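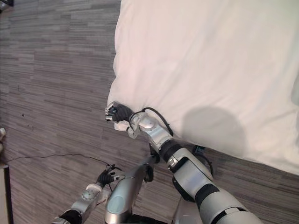

White duvet, striped carpet — one of the bedrooms at Gurneo.

Hi, I'm Latrice! I run a small guesthouse in Cendthorpe and I need a part-time housekeeper from November through spring (maybe longer, if we get along). It's 12 hours a week, mornings only, done by lunch. You'd do beds, bathrooms and a mountain of towels.
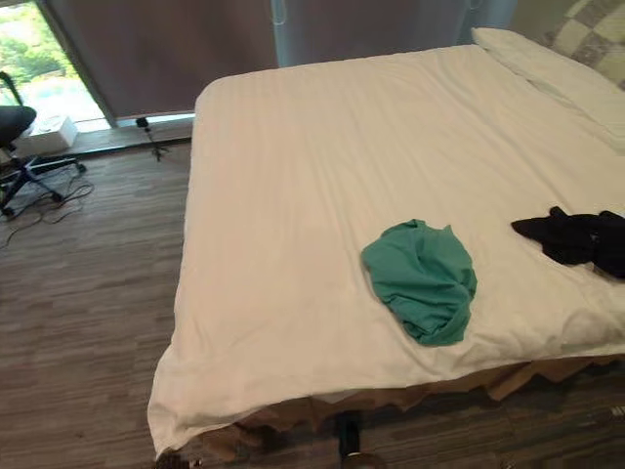 I pay weekly, and there's a $200 bonus after your first three months. No experience needed, but you do have to be okay with stairs and my very chatty guests! The 109 bus stops right outside. Call or drop by before noon and ask for me or Arsen — he does the breakfasts.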